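Sala de bebidas de Strebel – Galería

Mobiliario, surtido y mesa de trabajo

Inicio / Instalaciones / Sala de bebidas / Galería

La sala de bebidas forma parte de Nirer, el proyecto de reordenación del local de Strebel. Ocupa el antiguo cuarto de envases y reúne en una sola pared las botellas que antes estaban repartidas entre el almacén y el pasillo. El montaje del mobiliario corrió a cargo de Braltlow. Esta página recoge los datos de la instalación y los criterios de colocación vigentes desde agosto.

Estanterías

Se montaron dos módulos blancos de la serie Purnholm, uno junto a otro, con baldas horizontales del mismo color. El ancho nominal de cada módulo es de 791 mm. La medida condicionó el replanteo: el catálogo anterior de Braltlow ofrecía un módulo algo más estrecho que dejaba un hueco inútil junto a la puerta.

Los dos cuerpos se nivelaron por separado y se unieron después. El suelo de la sala tiene una ligera caída hacia el desagüe, de modo que el nivelado de cada módulo se comprueba con la estantería cargada. En vacío, la lectura no es válida. La tolerancia admitida entre cantos de balda contiguos es de 3 mm.

Las baldas se regulan en altura por pasos. Para cambiar una de posición hay que vaciarla por completo, retirar los soportes de ambos lados y volver a colocarlos a la misma cota. No se regula una balda con producto encima, aunque el recorrido sea de un solo paso.

Colocación del producto

La regla general es una referencia por bloque. Las botellas de una misma referencia se agrupan y no se intercalan con otras, incluso cuando queda espacio libre en la balda. El espacio libre se deja al extremo del bloque.

Las botellas oscuras de etiqueta clara van en el nivel alto del módulo izquierdo. Debajo se coloca la cola, en el lado izquierdo de la balda. El orden se fijó por frecuencia de salida: la cola es la referencia que más se repone y conviene tenerla a una altura cómoda.

Las etiquetas se orientan hacia la mesa. En la reposición, el producto nuevo entra por detrás y el antiguo pasa a primera línea. La operación se hace los lunes, antes de abrir, y se anota en la hoja de la puerta. En esa hoja figuran solo la referencia y la fecha de caducidad más próxima – las cantidades se llevan en el inventario general.

Entre el cuello de la botella más alta y la cara inferior de la balda superior se deja una holgura mínima de un paso de regulación. Con menos holgura la botella se tiene que inclinar para salir y arrastra a la de al lado.

Mesa

Delante de las estanterías se sitúa la mesa de trabajo, de tablero blanco, liso y ligeramente brillante. Sirve para desembalar, revisar y preparar pedidos. El paso libre previsto entre la mesa y el frente de las baldas es de 600 mm. En la primera distribución se probó una separación menor y las cajas no podían girarse sin tocar el canto.

Sobre el tablero se utiliza un paño de color verde claro. Se extiende en la zona donde se apoya el vidrio, y el resto de la superficie queda al descubierto para escribir y etiquetar. El paño no va fijado: se retira para sacudirlo y se cambia cuando presenta manchas o hilos sueltos.

Limpieza

Las baldas se limpian con paño húmedo y detergente neutro, de arriba abajo y por módulos completos. Quedan excluidos los productos abrasivos y los que contienen amoniaco, que velan el acabado. El tablero de la mesa admite el mismo tratamiento. Las marcas circulares de las botellas se eliminan mejor el mismo día; pasada una semana suelen requerir dos aplicaciones.

El canto delantero de las baldas acumula restos de adhesivo de las etiquetas de precio. Se retiran con espátula de plástico. La espátula metálica deja raya, como se comprobó en una de las baldas del módulo derecho durante el primer inventario.

Revisión periódica

La instalación se revisa cada 6 meses. Los puntos de control son los siguientes:

Nivel de ambos módulos con carga.
Apriete de la unión entre módulos.
Estado de los soportes de balda.
Flecha de las baldas, medida en el centro.
Anclaje a pared.
Estabilidad de la mesa y estado de las patas.

Si una balda presenta flecha apreciable a simple vista, se descarga y se sustituye. No se le da la vuelta. Los recambios se piden a Braltlow indicando la serie, el ancho de módulo y el color, ya que la serie Purnholm se suministra en dos tonos de blanco que en el pedido figuran con códigos muy parecidos.

Pendiente

Queda por resolver la iluminación de los niveles inferiores. La luminaria del techo da luz suficiente en la parte alta, pero las baldas proyectan sombra sobre las de abajo y dificultan la lectura de los lotes. Se estudia una tira bajo balda, alimentada desde el lateral derecho – la toma existente está en ese lado y evita abrir canaleta nueva.

También está pendiente rotular los bloques en el canto. Se ha pedido una muestra de portaetiquetas a presión, sin adhesivo.

Galería

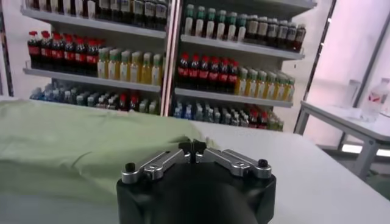 Módulos Purnholm tras la mesa de tablero blanco. Paño verde claro a la izquierda; en la estantería izquierda, botellas de cola con tapón rojo bajo la fila de botellas oscuras.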